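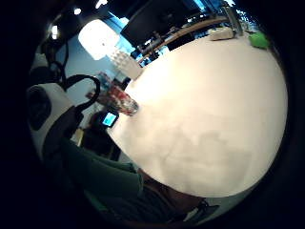
Abb. 1: Runder Tisch, dahinter Schreibtischkante und Monitor

Einführung in die Wahlforschung, Begleitblatt zur Sitzung »Wahlbeteiligung in Umfragen«

Zuletzt geändert: 23.10.2026

1. Ausgangspunkt

Wer vor einer Wahl Wahlberechtigte befragt, befragt immer auch Personen, die am Ende nicht wählen. Veröffentlicht werden soll aber in der Regel ein Anteil an den gültigen Stimmen. Zwischen beiden Größen liegt die Frage, wer tatsächlich ins Wahllokal geht oder den Brief abschickt. Fehler an dieser Stelle lassen sich durch eine größere Stichprobe nicht beheben.

Fallbeispiel ist die Kommunalwahl in Ovthorpe im Februar. In der Vorwahlbefragung gaben 71 Prozent der Befragten an, »sicher« wählen zu gehen. Die amtliche Beteiligung lag bei 64 Prozent.

2. Woher die Differenz kommt

Soziale Erwünschtheit: Wählen gilt als Bürgerpflicht. Im persönlichen und telefonischen Interview wird die Absicht häufiger behauptet als in schriftlichen Verfahren.

Selektive Teilnahme: Politisch Interessierte nehmen eher an politischen Umfragen teil. Ihre Angabe kann völlig korrekt sein, die Stichprobe ist trotzdem verzerrt.

Geänderte Absicht: Krankheit, Umzug, Terminkonflikt. Die Antwort war zum Zeitpunkt der Befragung richtig.

Für die Korrektur ist der Unterschied wichtig. Im zweiten Fall hilft eine Gewichtung, sofern ein geeignetes Merkmal vorliegt (etwa die Beteiligung an der vorigen Wahl, mit bekanntem Randwert). Im ersten Fall hilft sie nur eingeschränkt.
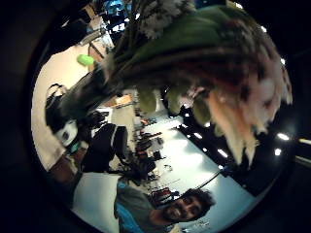 Xiomara Wojcik

3. Modelle für wahrscheinliche Wähler

Schwellenmodell: Aus mehreren Fragen (Absicht, Interesse, früheres Wahlverhalten) wird ein Index gebildet. Wer unter dem Schwellenwert liegt, fällt aus der Auswertung. Einfach zu rechnen, aber empfindlich gegenüber der Wahl der Schwelle.

Wahrscheinlichkeitsmodell: Alle Befragten bleiben im Datensatz und gehen mit ihrer geschätzten Teilnahmewahrscheinlichkeit ein. Dafür braucht man validierte Daten aus einer früheren Wahl.

Für Ovthorpe verschiebt der Wechsel vom ersten zum zweiten Modell den Abstand der beiden stärksten Listen um drei Prozentpunkte. Die Rohdaten sind in beiden Fällen dieselben.

4. Aufgabe (Partnerarbeit, etwa 20 Minuten)

a) Berechnen Sie die Differenz zwischen berichteter und amtlicher Beteiligung in Prozentpunkten und in Prozent der amtlichen Beteiligung.
b) Formulieren Sie die Frage nach der Wahlabsicht so um, dass das Eingeständnis der Nichtwahl leichter fällt.
c) Welche Angaben müsste ein Institut veröffentlichen, damit Sie sein Modell nachrechnen können?

Lösungen zu a) bitte mit Rechenweg. Teil c) wird in der nächsten Sitzung besprochen.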